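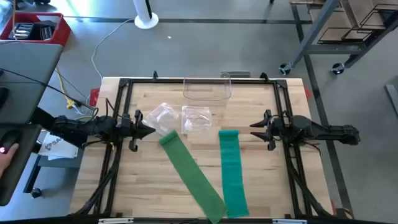
Bench as it stands: two follower arms on the rig, two green bands, two clear bags, open container towards the far rail.

Dulach two-arm kit: gripper cannot pick clear bags reliably, is the soft jaw set worth buying?

Posted by Lovely Cruzado in Arms and Grippers

We are reviewing the Dulach bench kit before the trial period runs out in May. It is the two-arm version with the leader arms, the black rail frame and the standard pointed jaws. The job we want from it is packing: take a flat resistance band, fold it, put it in a clear plastic bag, put the bag in the container. One band per bag. At present an operator drives everything through the leader arms. We have not tried to run anything unattended and I would like to get the hand-driven version right first.

Folding is acceptable. The jaws pick a band off the table without trouble if you come in across the width. Bags are the problem:

1. A crumpled bag can be picked up, but usually by both layers together, so it does not open.
2. When one layer is caught, the second arm has nothing to pull against and the bag slides along the wood.
3. When the bag is open, the band catches on the mouth on the way in.

Over a batch of 200 attempts the operator got 35 bags filled without putting a hand on the table. The rest needed help or were abandoned.

Dulach sell a soft jaw set separately. Their sales page says it is for "thin and flexible goods", with no further detail. Has anyone used it on bags? I need to say yes or no to the full purchase and I do not want to add parts that will not change the result. Firmware is the version that came with the kit. Grip force is at the default.

Colm Hennessy
Replied at 9.40 am

We have had the same kit for 17 months, on cable ties and small pouches, and bought the soft jaws in the first month. They help with your first item and do very little for the other two.

The pads are a rubbery material with a fine rib. Pressed lightly on the top layer of a bag and drawn sideways, they drag that layer off the lower one, and you can then close on it. The pointed jaws cannot do this, as the contact area is too small. Expect some practice before the operator has the feel of it. There is no force feedback in the leader arms, so the only guide is watching the film move.

For the sliding, fix the bag to something. We use a small suction plate set flush with the bench, fed from a cheap vacuum pump. Place the bag flat on the plate, suction on, lower layer held. One arm lifts the top layer and keeps it there, the other brings the band. A strip of low-tack tape does the same job for testing and costs nothing, but it picks up dust and you will be changing it all day.

Other points in no order:

- Start with flat bags. If yours come crumpled, change how they are stored or supplied. Opening a crumpled bag is a much harder task than opening a flat one and I would not judge the kit on it.
- Drop the grip force to the second lowest setting for film. The default is set for rigid parts and will crease the bag shut.
- Fold the band to less than two thirds of the bag mouth. If it still catches, buy bags one size up.
- Clear film on a pale wood top is hard to see, for a person and for a camera. Put a dark matt sheet down. Our operator's times improved on the first day.
- The pads wear. Ours last 5 weeks in steady use. They are sold in pairs, and a two-arm kit needs two pairs, which is easy to miss when ordering.

On the purchase: the arms have been reliable. One wrist joint was replaced under warranty. The cables where they run down the frame want tying back further from the elbow than the manual shows, as ours began to rub. Support answers email but slowly.

If your product is always a band in a bag and never changes, price a pre-opened bag machine before you sign. Bags on a roll with an air jet to open them is old technology and fast. The two-arm kit makes sense if the product changes often.

Donal Mac Mathúna
Replied at 11.15 am

Soft jaws are overpriced. Put heatshrink over the tips, works the same. We did it on a Grakwood gripper.

Colm Hennessy
Comment on the reply by Donal Mac Mathúna

Not on the Dulach points. They are angular and go through heatshrink within a shift. Self-fusing silicone tape lasts longer and would be a fair test before paying for the pads. Check that the jaws still close fully and redo the zero position afterwards.

Dymphna Hegarty
Replied at 2.05 pm

I agree with most of what Colm has written. Two additions.

The count of 35 in 200 does not tell you which step fails. Log each attempt against four steps: pick bag, separate layers, insert band, place in container. If most are lost at separation, jaws and suction are the right money. If they are lost at insertion, a wider bag is cheaper than either.

Secondly, ask Dulach to lend the pads for the rest of the trial. They lent us a set when we asked, through the sales contact and not through support. The return postage was ours.

I have no experience of the kit running unattended on film, so cannot comment on that.

Lovely Cruzado
Comment on the reply by Dymphna Hegarty

Thank you. I have asked sales for a loan set. Silicone tape and a dark sheet are going on in the meantime, and flat bags are on order. Colm, what bore is the hose on your suction plate?

Colm Hennessy
Comment on the reply by Dymphna Hegarty

6 mm outside, 4 mm inside. Put a filter in the line.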